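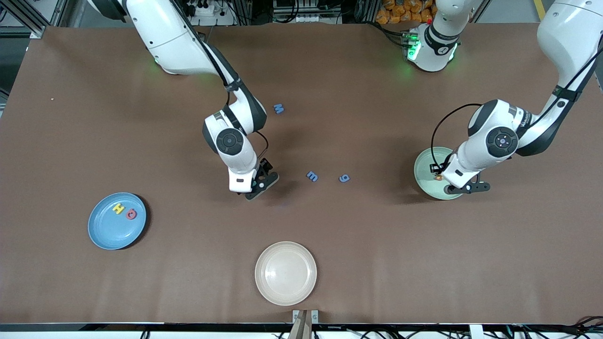
The Garkora Mealtime and Early Reading Study is looking for families in Kakard and the towns nearby with a child between three and six years old. We want to know how much talking, naming, spelling and storytelling goes on during ordinary meals at home, and whether it changes once a child starts school. Most of what we know about early reading comes from classrooms and bedtime books. The table gets less attention, even though it is where many families spend the most time together. On plenty of tables the plates and the foam letters end up scattered across the same brown top, and dinner and the alphabet happen side by side. In other homes there are no letters anywhere and a great deal of conversation. Both kinds of home are wanted, and everything in between.

The study is run by the Kostik Center for Family Learning with help from the Wuyts Library. We are hoping for 800 families. An earlier survey, done by mail, brought in 2,059 replies and told us a lot about what parents own and buy. It told us very little about what people say to each other while they eat, and this study is meant to fill that in.

Who can take part

You can join if all of the following are true:

- You are 18 or older and the parent, grandparent, foster parent or other regular caregiver of a child aged three to six.
- The child eats at least four meals a week at home with you.
- You live in Kakard or within 30 miles of it.
- You have a phone, or can borrow one of our small sound recorders.

You do not need to speak English at home. Please tell us which languages you use and we will match you with a staff member who speaks one of them if we can. Children who are late talkers, or who have a speech or hearing difference, are welcome. Families with more than one child in the age range should choose one child for the diary, but the others can be at the table as usual.

What you will be asked to do

First there is a phone call to go over the consent form and answer your questions. It takes less than half an hour. After that the study runs for three weeks.

In week one you keep a short diary. For each meal you eat with your child, you write down who was there, how long you sat, and anything the child asked about or tried to read. Cereal boxes count. So do birthday cards, junk mail and the writing on a milk carton.

In week two you record the sound of two meals. You pick which ones. We do not want you to cook anything special or to be on your best behavior — arguments about peas are fine.

In week three you do the diary again, and then bring your child to the Wuyts Library for one visit. A staff member will play some simple word and letter games with your child while you sit in the same room. Your child can stop whenever they like.

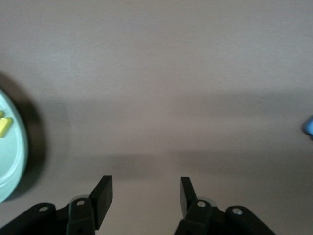
Payment and costs

Each family receives $30 after the first diary week and another $30 after the library visit. If you stop partway through, you keep whatever you have been paid so far. Bus fare to the library is refunded, and parking in the lot behind the building is free for study visits. Brothers and sisters can come along, and there is a play corner for them.

Every child who makes the library visit also chooses a book to keep.

What happens to your information

Recordings are typed up by our own staff. Names and addresses are removed from the typed copy and the sound files are erased when the study ends. We will not share anything you say with schools, landlords or employers. The one exception is the usual one: if we hear something that makes us think a child is in danger, we are required to report it. The consent form explains this in full, so please read that section before you sign.

You can leave the study at any point without giving a reason. If you leave before the typing is finished, you can also ask us to erase what you have already sent.

When it starts

The first group began in June and is now full. The second group will start as soon as enough families have signed up, and there will be a third after that for people who would sooner wait until school is back in session. On the form you can mark which group suits you. If you have no preference, leave the box blank.

How to sign up

Pick up a form at the front desk of the Wuyts Library or at the Kostik Center, fill in both sides, and leave it in the box marked Garkora. You can also ask for a form by mail. We will call you back at the time of day you choose. Please check that your phone number is readable — we have had several we could not make out.

Questions should go to Fulvio Tedesco, study coordinator, at the Kostik Center. He is in the office in the mornings and returns messages in the afternoon.

Posted July 7, 2021

Shared 46 times | 7 comments

Related notices

Evening front desk assistant, Wuyts Library (part time)
Adults who learned to read after 40: interviews wanted
Story hour readers needed, Kakard branch
Kostik Center: room rental rates and hours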